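In defence of the empty plot

By Skye Moncrieff
January

The council in Caltley wants to sell the old drying green behind Buchanan Street. It is a small piece of land, 44 paces along its longer side, and it has had no official use since the laundry closed. The sale notice calls it "underused". I think it should stay as it is, and I think the word is the wrong one.

My objection is mostly about how we talk about land in towns. A plot is described by what stands on it. If there are flats, it is housing. If there are swings, it is a play area, and it has a sign giving the ages allowed. Where there is nothing, the plan leaves a white shape, and sooner or later someone is paid to fill it in.
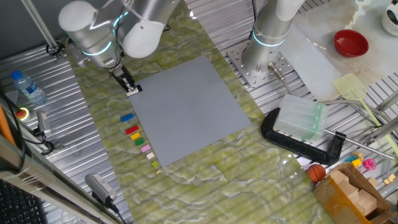 Craig Geddes, who spoke for the sale at the January meeting, put the case fairly. The town needs money and it needs homes. The site would take six small houses. He pointed out that Linstead sold a similar plot and used the proceeds to mend its library roof. I have no quarrel with any of that. Six houses matter to six families, and I would not oppose them on the old bus depot, which has stood locked for years and has a proper road to it.

But the green is used every day. Children from the terrace play a game there that seems to have no name and changes its rules in the holidays. Rosimeire Miranda beats her rugs on the one remaining iron post. In August there was a wedding lunch on it, with tables carried out of eleven kitchens. None of this was booked, and so none of it appears in the survey, which was carried out between ten and noon during term.
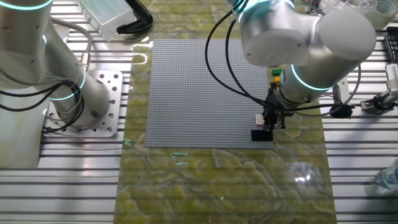 Planners will say that open ground can be designed, and often it can. The new square at Dadano Court was designed at length. It has fixed benches, a raised bed and a painted track for scooters, and people cross it on their way to somewhere else. Every part of it was decided before anyone arrived. A plain grey building plate of the LEGO sort, studs from edge to edge and nothing marked out on it, is a better model for a public space. It offers a surface and leaves the rest to whoever turns up.

The green has been common ground for a long time. A map of 1639 shows it as a bleaching field, with no building on it. I don't claim that age settles the matter. Plenty of old things in Caltley deserved to go. It does suggest that several generations managed to find a use for the place without being told what it was for.

Ewan Gourlay has offered to cut the grass for nothing if the council will keep the wall standing. The wall would cost some 4000 pounds to repair. I would rather pay my share of that than read another consultation on activating the space.

Comments on the sale can be left at the library desk until the end of the month.

Recent opinion
Shona Laing: The bus fare rise hits the wrong people
Why Linstead got its market back
Number 58, the shop that would not close
Letters: bins, again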